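Rinow S2 Garment Rack: Long-Term Review
Reviewed by Arnar Snorradóttir
Sunday, November 7, 2021

The Rinow S2 is a freestanding double-rail garment rack sold flat in a single carton. I bought mine in February to replace a Laltero rack whose upper rail had developed a permanent bend. It has been in daily use since then, mostly for shirts on the top rail and coats and trousers on the lower one. These notes cover assembly, stiffness, rail finish and the casters.

Assembly

The carton holds two side frames, two rails, a base shelf, four casters and a bag of hex bolts. All of the bolts are the same length, so there is no sorting. The instructions are drawings only and they are adequate, apart from step 4, where the base shelf is shown upside down. The lip should face up. If you follow the drawing, the shelf still fits, but shoes slide off the front edge.

Put the rails in with the bolts finger tight, stand the rack on a flat floor, then tighten everything in a diagonal order. I tightened one side fully the first time and the rack leaned to the left by a visible amount. Loosening and redoing it took ten minutes. The supplied hex key is soft and had started to round off by the end, so use your own if you have one.

Load and stiffness

I do not trust printed load ratings on racks, which usually assume that the weight is spread evenly and that the rack never moves. My test is simpler. I measure the height of the rail at its center when empty, hang the load, wait a day and measure again.

With the top rail full of shirts, sag at the center was 2 mm. With winter coats moved up to the same rail it was 5 mm, and it went back to 2 mm when the coats came off. The Laltero never recovered in this way. The Uluvo rack in our hall, a heavier product with a square rail, shows no sag that I can measure with a tape, but it cannot be moved without emptying it first.

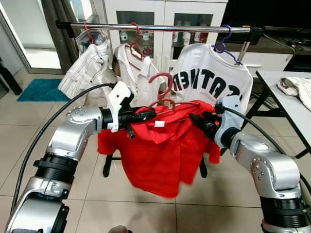

Side-to-side stiffness is the weaker point. The side frames have no cross brace, and the base shelf does most of the work of keeping them square. Pulling a coat off one end of the lower rail makes the top of the rack sway, and the bolts need checking every couple of months. Mine had each worked loose by a quarter turn at the last check. A drop of medium threadlocker on the four upper bolts fixed this, and I have not had to touch them since August.

Rail finish

The rails are round steel tube with a matte powder coat. Hooks slide well when the coating is new. After several months of use, the wire hooks have worn a faint polished line along the top of the upper rail. It is cosmetic so far and no bare metal shows. Plastic hangers with molded hooks have left no marks, but they drag more and tend to turn slightly when pushed along in a group. A wipe with furniture wax helped for a few weeks.

Rail diameter is on the large side. Standard hooks fit with room to spare. Small hooks, such as those on children's hangers and the clip type used for skirts, sit high on the tube and can be knocked off. If most of your hangers are of that type, measure before ordering.

Casters

Two of the four casters lock. The wheels are hard plastic and loud on tile. On a wooden floor they picked up grit and left a short scratch before I noticed. I replaced all four with soft-tread Sugiyama casters of the same stem size, which pushed in without modification. The rack now rolls quietly, and the locks hold better - the originals could be pushed along with the brakes on.

Price and parts

I would not pay full price for the S2 with the stock casters. On sale it is a reasonable purchase. Rinow sells the rails separately, and the replacement I ordered as a spare came in a tube with both end caps fitted. The base shelf is not listed as a spare part, though it is the piece most likely to be damaged in a move.

Pros: low sag, quick assembly, spare rails available
Cons: sways under a side pull, poor casters, error in step 4, soft hex key

Rating: 3.5 out of 5, or 4 with the casters changed.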